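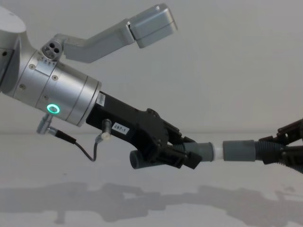
The two arms with the hose held between them, left gripper on the label side.

2022-03-16

I look after the two-arm cell at Drenness, and I said in the last post that I would write down how I set it up again after a gripper swap. It took me most of a morning. Next time it should take less, mainly because I'll have this page to read.

The job the cell does is simple to explain. One arm holds one end of a hose assembly, the other arm holds the other end, and they have to stay in line while the middle joint is worked on. If the arms disagree about where the middle is, the tubing bends or gets pulled, and the coupling takes the strain. Most of what follows is about getting the arms to agree.

I start with the left arm. Gripper off, wipe both faces of the flange, gripper on, screws in by hand, then tighten them in a cross pattern. I go around twice. The first time I did this job I went around once, and the gripper had a tiny amount of twist in it that I blamed on the software for two days.

Then the cable. On the left arm it comes out of an angled connector on the wrist, hangs down in a loop, and goes back up into the underside of the gripper. I leave that loop fairly open. Eugénie Royer, who had the cell before me, used to tie it close to the wrist, and it looked much tidier. But the last joint turns a long way on our program and a tight cable pulls on the small connector. We went through two of those cables before I cut the tie off. With the loop free I run the wrist slowly to both ends of its travel and watch the cable the whole way. If it catches on anything, I turn the connector a little and run it again.

The gripper has a label on the side that says 297-1. I write that number in the cell log every time a gripper goes on or comes off, along with the date and who did it. Before we had the log, we had a gripper with a worn finger that kept finding its way back into service.

After that I check the bracket on top of the wrist. It's easy to lean on when you are reaching past it, and a small knock there moves the housing on the end a lot more than you would think. I put a wrench on the bolts even if they look fine. This time one of them took a quarter turn.

With the hardware done, I teach the hold points again. I used to reuse the old points and adjust them, and I don't do that anymore. It is quicker to start clean. The order I use now:

Left arm closes on its end of the hose, at low force.
Right arm comes in at 18 mm per second, open, and stops short.
Jog the right arm until the hose sits in the middle of its fingers.
Close the right gripper, also at low force.
Release the left, look at whether the hose moves, and close it again.

The release step is the one that matters to me. If the hose jumps when the left gripper lets go, the arms were pulling against each other. I move the right arm a little and repeat. It jumped four times this morning and then it stopped.

The ribbed part of the hose is harder to hold than the smooth sleeve. The fingers want to settle into a groove, so the grip can end up one rib over from where it was taught. I don't have a real fix. Closing slowly helps. Gittins suggested softer pads, and I have a set on order that should be here in May.

Once the points were saved I ran 240 cycles at reduced speed with the same hose, then swapped in a new one and ran 300 at normal speed. There were 13 stops in the first run, all of them from the right gripper reporting a bad close. I widened its opening a bit and got no stops in the second run, so I'm leaving it there for now.

Things still on my list: print a cable diagram and put it inside the cabinet door, back up the program to the Zusaneo drive, and find out why the left arm takes longer to home than the right. I've been putting off that last one since the winter. If I get anywhere with it I'll post the settings.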